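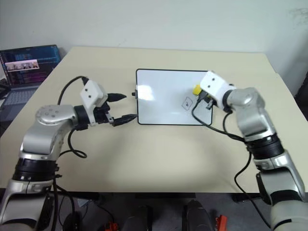 One reader of our first build log wrote that two arms were a lot of trouble to go to for a whiteboard, and that a pen plotter would draw a straighter line on the first evening. Both points are fair. A plotter would win on straightness every time, and we told the reader so. What a plotter can't do is reach for the board, put a tool down, pick up another one and carry on, and that is the part of the work we find exciting.

4. Board Drawing in a Shared Workshop

4.1 Setup

The cell was put together at Lindwood, a members' workshop in Preltgate, on a table that other members also use. This shaped almost every choice we made. Nothing could be drilled into the tabletop, and everything on it had to come off again by the end of the evening. Figure 4 shows the cell from the operator's side. The board lies flat, the arms come in from the two near corners, and the laptop stands past the left side of the table. A diamond outline is on the right half of the board, with a small check-like mark inside it.

We tried the board upright first and gave up on that after a week in March. With the board flat, the marker presses straight down, and a sagging wrist costs us line width instead of a missing line. The price is glare. The bright patch near the left side of the board in Figure 4 is typical, and marker lines that run through such a patch are much harder for our line finder to pick up. Turning off one of the ceiling lights helped more than any filter we wrote!

Cables were the other lesson. We left generous slack at each wrist so that the grippers could turn freely, and the loops lie on the table or hang over its front edge. Slack of this kind can sweep across a fresh line, so the planner (we call it Foltmont) now keeps a strip clear on the near side of every stroke. It is a crude rule and we are very fond of it.

4.2 Shapes and strokes

The test set is made up of 11 shapes, the diamond among them. Each is stored as a list of straight strokes with a lift between them. We chose straight strokes because errors are easy to see by eye: a corner either closes or it leaves a gap. Over 381 runs the arms made 3,724 strokes. Of those runs, 66 ended early, mostly when the tip failed to touch down after a lift. A softer spring in the tool holder, from a small supplier called Akbulut, cured a good share of these cases, and we wish we had bought it sooner.

The left gripper stays open while it waits. Early on we parked it closed, and opening it next to the board sometimes nudged the frame. Now the fingers are spread before the arm moves in – a tiny change, and corner gaps shrank the same night.

4.3 What still goes wrong

The board creeps. Long strokes toward the right side push it by a hair each time, and after many shapes the hair adds up. We currently find the corners of the frame again before each new shape, which works well but adds a pause that visitors to the workshop always notice. A non-slip mat under the board is next on the list, together with a longer test on curves.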